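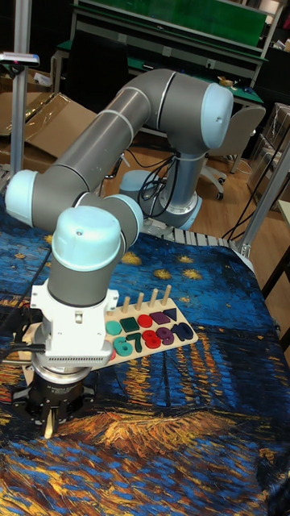
Ask Oddur Bundgaard what a robot arm costs and he laughs. "Which bit? The arm is the part everybody budgets for. Then you need a gripper, a mounting plate, a table that doesn't wobble, cables -- so many cables!"

He plans equipment for Wosau, a small workshop where arms learn to handle everyday objects, and he clearly loves the job. When we spoke he was halfway through costing a second station with his colleague Ho-yin Peng, and kept jumping up to check things.

"We set aside 300 pounds for props and spent 185," he says. "Wooden number puzzles, pegs, printed tablecloths. It's wonderful value, you get weeks of work out of one puzzle."

Peng keeps the spreadsheet. Her advice is to price spare fingers at the start. "We bought 2 pairs and wished we'd bought more," she says. "And measure the floor! The arm swings out further than you think, and you still want room for a chair."

Quotes from Eskildsen and Clokivden are both in. Bundgaard is leaning towards the first, mainly for the shorter wait, and hopes to order in November.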